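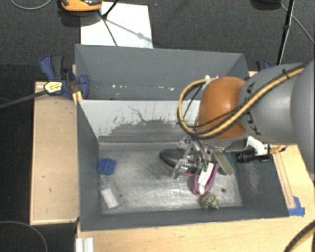
## 4. 공개 시연에서의 운용

### 4.1 시연의 구성

앞 절의 결과는 모두 외부인이 출입하지 않는 조건에서 얻은 것이다. 본 절에서는 2019년 4월 6일 Cendby 연구동 개방 행사에서 동일한 파지 계획기(이하 Drenance)를 운용한 기록을 다룬다. 행사는 3개 회차로 나누어 진행하였으며, 회차 사이에는 물체를 모두 꺼내어 다시 투입하고 손목 카메라의 외부 파라미터를 재확인하였다. 회차 중에는 계획기의 가중치와 동작 속도 상한을 변경하지 않았다.

시연의 목적은 두 가지였다. 하나는 방문객에게 상자 내 물체 파지의 전 과정을 보이는 것이고, 다른 하나는 물체의 배치를 연구진이 정하지 않을 때 파지 시도의 분포가 어떻게 달라지는지를 기록하는 것이다. 두 목적은 여러 지점에서 충돌하였고, 이에 따른 절충은 4.4절에 적었다.

### 4.2 작업 공간

작업 공간은 그림 3과 같다. 두 칸으로 나뉜 짙은 회색 상자를 밝은색 목재 면 사이에 두고 클램프로 물렸다. 그리퍼는 금속제 링크 구조이며, 손목 아래의 흰색 브래킷에 원통형 카메라 모듈이 달려 있다. 그림은 그리퍼가 앞 칸으로 내려온 시점의 것으로, 물체는 대부분 그리퍼 주변에 모여 있고 파란색 블록형 물체와 투명 포장물은 왼쪽에 떨어져 있다.

상자를 고정한 이유는 접촉 시의 변위에 있다. 예비 실험에서는 손가락 끝이 측벽을 밀 때 상자가 미세하게 이동하였고, 이후의 시도에서 충돌 모델과 실제 벽 위치 사이에 누적 오차가 생겼다. 고정 후에는 회차가 끝날 때마다 벽의 위치를 다시 측정하여 모델과 비교하였다. 회차 간 차이는 계획기의 여유 거리보다 작았으므로 충돌 모델은 갱신하지 않았다.

앞 칸의 바닥은 긁힌 금속면이어서 조명을 줄무늬 형태로 반사한다. 깊이 영상에서 이 영역은 결측 또는 실제보다 낮은 값으로 나타나기 쉽다. Drenance는 바닥 평면을 사전에 등록하고 평면 아래의 측정점을 제거하지만, 투명 포장물처럼 높이가 낮은 물체는 이 과정에서 일부가 함께 제거된다. 해당 문제는 3절의 조건에서도 관찰되었으며, 개방 행사에서는 출입문 쪽에서 들어오는 빛의 영향이 더해졌다. 차광막의 사용을 검토하였으나 관람 시야를 가리므로 설치하지 않았다.

### 4.3 물체와 투입 절차

물체는 Salazar 묶음에서 고른 22종을 사용하였다. 선정 기준은 그리퍼의 최대 개폐 폭 이내일 것, 파손 시 날카로운 파편이 생기지 않을 것, 3절의 학습 자료에 포함되지 않을 것이었다. 블록형 물체, 얇은 판형 물체, 안쪽이 트인 U자형 물체, 표면이 울퉁불퉁한 공 모양 물체, 투명 포장물이 고루 들어가도록 하였다.

투입은 방문객이 담당하였다. 진행자는 물체가 담긴 통을 건네고 앞 칸에 쏟거나 하나씩 놓을 수 있다는 점만 안내하였다. 투입이 이루어지는 동안 팔은 대기 자세에서 정지하였고, 진행자가 방문객의 퇴장을 확인한 뒤 허가 스위치를 눌러야 다음 동작이 시작되었다. 안전 담당은 Marisol Taipe, 진행과 기록은 Zoila Sotelo가 맡았다.

방문객의 배치는 연구진의 배치와 두 가지 점에서 달랐다. 첫째, 물체가 칸의 한쪽으로 치우치는 경향이 뚜렷하였다. 통을 기울여 쏟는 경우 투입 지점 부근에 더미가 생기고 나머지 바닥은 드러난다. 둘째, 의도적으로 어려운 배치를 만드는 사례가 반복되었다. 얇은 물체를 벽에 기대어 세우거나, U자형 물체의 안쪽에 다른 물체를 끼우는 방식이 대표적이다. 후자의 경우 분할 단계에서 두 물체가 하나로 묶이는 일이 많았고, 파지점은 주로 바깥쪽 물체의 곡선부에 생성되었다.

### 4.4 측정과 기록

한 번의 시도는 영상 취득, 후보 생성, 충돌 검사, 접근, 폐합, 상승의 순서로 이루어진다. 성공은 상승 종료 시 손가락 간격이 하한보다 크고 손목 힘 센서의 수직 성분이 기준값을 넘는 경우로 정의하였다. 물체를 옮기는 도중에 떨어뜨린 경우는 파지 성공, 이송 실패로 따로 표시하였다. 둘 이상의 물체를 함께 들어 올린 경우는 고정 카메라의 영상을 보고 사후에 분류하였다.

세 회차에서 기록된 시도는 모두 1275회이다. 여기에는 진행자가 설명을 위해 동작을 일시 정지한 시도도 포함된다. 일시 정지는 접근 단계에서 가장 잦았는데, 방문객의 질문이 주로 팔이 상자 위에서 멈추거나 방향을 바꿀 때 나왔기 때문이다. 이러한 시도에서는 영상 취득과 폐합 사이의 시간이 길어지지만 물체는 정지해 있으므로 성공 판정에는 그대로 포함하고, 주기 시간의 계산에서만 제외하였다.

비상 정지는 2회 작동하였다. 두 건 모두 Taipe가 수동으로 작동시켰으며, 방문객이 바닥의 경계선을 넘은 것이 원인이었다. 정지 후에는 팔을 저속으로 대기 자세까지 되돌리고 영상을 새로 취득하였다. 중단된 시도는 실패로 계산하지 않고 무효로 처리하였다.

### 4.5 관찰된 실패 유형

가장 빈번한 실패는 벽 근처의 물체에서 발생하였다. 물체가 측벽에 기대어 있으면 손가락이 들어갈 틈이 한쪽에만 남고, 충돌 검사를 통과하는 후보의 수가 급격히 줄어든다. 남은 후보는 대체로 물체의 윗모서리만을 잡는 것이어서 상승 중에 미끄러지기 쉽다. 3절의 실험에서는 물체를 칸의 중앙에 흩어 놓았으므로 이 유형이 적게 나타났다. 따라서 3절의 성공률을 임의 배치에 대한 추정값으로 해석해서는 안 된다.

두 번째 유형은 투명 포장물이다. 불투명한 부분만이 물체로 분할되고 투명한 부분은 바닥으로 처리되어, 파지 중심이 불투명한 쪽으로 치우친다. 포장물이 가벼운 경우에는 치우친 파지로도 들어 올릴 수 있었으나, 내용물의 무게가 한쪽에 몰린 경우에는 상승 중 회전이 발생하였다.

세 번째 유형은 반복 실패이다. Drenance는 직전 시도의 결과를 후보 점수에 반영하지 않는다. 실패한 파지가 물체를 움직이지 못하면 다음 영상도 거의 같고, 동일한 후보가 다시 선택된다. 실험실에서는 연구원이 물체를 살짝 밀어 이 상태를 해소해 왔으며, 그 개입은 기록에 남지 않았다. 방문객 앞에서는 같은 개입을 하지 않기로 하였으므로 반복이 그대로 드러났다. 2회차 이후 Sotelo는 반복 구간의 시작과 끝을 기록지에 별도로 표시하였고, 이 표시는 5절의 후보 억제 방법을 평가하는 데 사용된다.

### 4.6 비교 대상과의 관계

Dretwood 계획기를 같은 행사에서 번갈아 운용하는 방안도 검토하였다. 그러나 방문객이 만든 배치는 한 번의 접촉만으로도 바뀌므로 두 계획기에 동일한 초기 상태를 제공할 수 없다. 이에 행사에서는 Drenance만을 운용하고, 각 투입 직후의 깊이 영상을 저장하여 두 계획기의 후보를 오프라인에서 비교하기로 하였다. 이 비교는 후보의 위치와 점수에 한정되며 실제 파지 결과를 포함하지 않는다. 저장된 배치 가운데 일부는 6월에 실험실에서 수작업으로 재현하였고, 재현 절차와 위치 오차는 부록 B에 정리하였다.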